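3. Crumbs, grit and the pale tabletop

3.1 Background

Light-colored tables are common in shared kitchens and break rooms, and they are also the tables people complain about most. A dark crumb on a dark table can sit there all day. The same crumb on a cream or off-white top is noticed by the next person who sits down. In our first round of interviews, staff at the Grimshaw site used the word "dirty" for tables that had been wiped less than an hour before and had only a few specks on them. Staff at Caltilbridge, where the tables are dark brown, hardly used the word at all, although the wiping schedule at the two sites was the same.

This section deals with what is left on a pale tabletop between one wipe and the next, and with how people judge it. The cloth trials are reported in Section 4. Food safety was outside the scope of the study and no swabs were taken.

3.2 Types of residue

We sorted residue into three groups. The first is loose dry matter, meaning crumbs, grit, sugar and salt. The second is smudges, which are thin marks left by hands, sleeves, or a cloth that was itself not clean. The third is rings and dried spills. The groups overlap in practice. Sugar that has been wiped with a damp cloth becomes a smudge, and a ring that has been rubbed hard may leave flakes that then count as dry matter. Clem Ashby and Nadine Saliba did the sorting separately and then compared sheets. Most of their disagreements were over whether a mark was a smudge or the last trace of a ring.

Loose dry matter was the group that people noticed first. It was often found in short lines or small clusters and less often spread evenly over the top. A short diagonal scatter of dark specks, as in Figure 1, is hard to overlook on a pale surface even when the specks themselves are tiny. 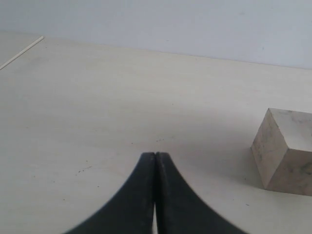

Figure 1. Dark specks and smudges on a pale tabletop.

Should a table with dry crumbs on it be wiped with a damp cloth straight away? Brush or lift the crumbs off first, then use the damp cloth, as wetting them tends to spread the finer part into a film that dries as a smudge.

This order of work was already known to most of the cleaning staff we spoke to. It was less well known among the people who ate at the tables, and they did a fair share of the wiping. At Grimshaw a damp cloth was kept by the sink and used for everything. By early afternoon it was usually carrying crumbs of its own.

3.3 How people judged the tables

Over the study period 164 people filled in the short form. The form asked them to look at the table in front of them and mark it as clean, fairly clean, or not clean, and then to write down what had decided it for them. They were not told when the table had last been wiped.

The written answers were more useful than the marks. "Bits" was the usual reason given for marking a pale table as not clean. Smudges came up less often, and mainly from people seated facing a window. Tipene Harawira repeated the exercise in one room with the blinds closed and found that mentions of smudges nearly stopped, while mentions of bits stayed much as before. We take from this that a smudge depends on the light in a way that a crumb does not, though one room is a thin basis for saying so.

Several people also commented on the part of the table they could not reach. On a deep table pushed against a wall, the far side gets wiped with an outstretched arm or is left alone. Crumbs that have been pushed forward by the cloth collect along the back edge. A few people said they would rather have a gap behind the table so that the crumbs could fall to the floor and be swept up. The cleaning staff did not agree, as the gap would then have to be cleaned as well.

3.4 Position against the wall

The far edge was treated as a separate zone in our records for this reason. We divided each tabletop into a near zone, a middle zone and a far zone, the last being the strip next to the wall. The width of the strip was set at 10 centimeters. This was a matter of convenience - it was the width of the brush we used to collect the residue.

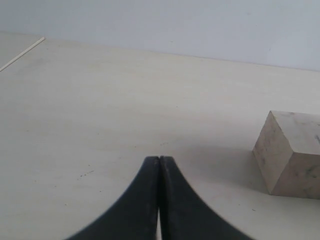

Residue from the far zone was brushed into a paper fold, labeled with the table and the time, and kept apart from the rest. Near and middle zones were brushed toward the person and collected together. Flynn Prendergast found early on that brushing along the wall from both ends toward the center lost less material than one long stroke, and we kept to that method from May onward. Folds collected before then are left out of the comparison between zones.

At 6 of the tables the wall side could not be brushed properly because of a raised strip or a cable cover. These are included in the results for judged cleanliness but not in those for residue by zone.

3.5 Limits

The tables differed in age as well as color, and older tops have fine scratches that hold grit. We did not measure this. People who knew the aim of the study may also have looked harder than they would at lunch on an ordinary day. Aroha McPhee's notes from the Caltilbridge visits suggest as much - two people there wiped their table before filling in the form, and their forms were set aside.

Contact: Tabletop Study, Anotley | Copyright the authors | Back to top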